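3.2 Listening sessions and the choice of pickup

The guitarists were recruited by Anikó Farkas from two music schools, in Wuravcombe and in Gatness. All of them had played electric guitar in a band for at least five years. Each player brought his or her own instrument, but the amplifier and the speaker stayed the same for everybody, so that the differences in tone come mainly from the hands and the pickups. We asked for one short solo of free choice and one fixed phrase, which was repeated at three volume settings.

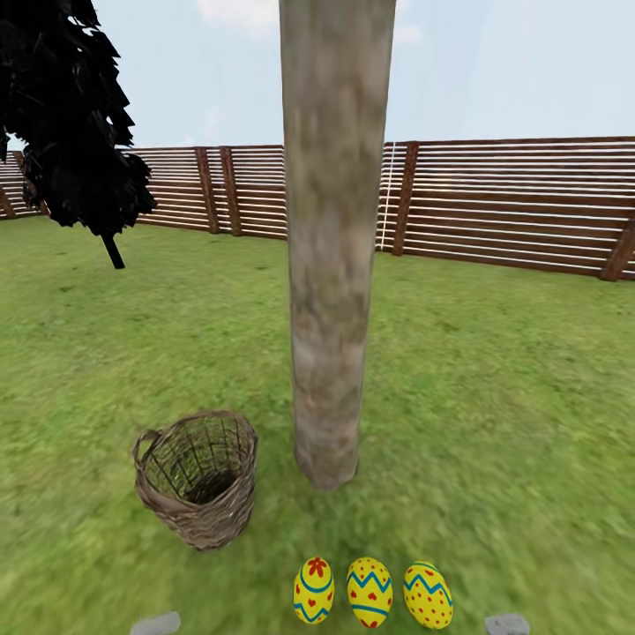
The fixed phrase was written by Prasetyo Kusuma and contains a slow bend, a fast run and a long held note. Players often told us that the held note was the most difficult, as the vibrato of the left hand is heard there without any protection. In total 37 recordings were kept for the analysis. The others had strong hum or a wrong tuning, and they were left out before the listeners heard anything.

Listeners gave each recording a mark from 0 to 100 for warmth and again for clarity. They could hear a recording up to 5 times. The two marks were collected on separate days — in the pilot in June, listeners had tended to copy the first mark into the second one. 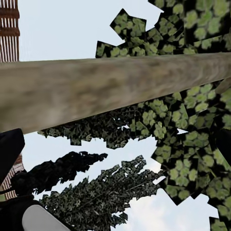 Figure 2. Rendered outdoor view with a wooden beam against a pale blue sky.

For the neck pickup the marks for warmth were higher in both schools, and the spread between listeners was small. For the bridge pickup the picture is less clear. Some listeners in Gatness gave marks below 50 to solos which the Wuravcombe group liked very much, and we return to this disagreement in Section 4.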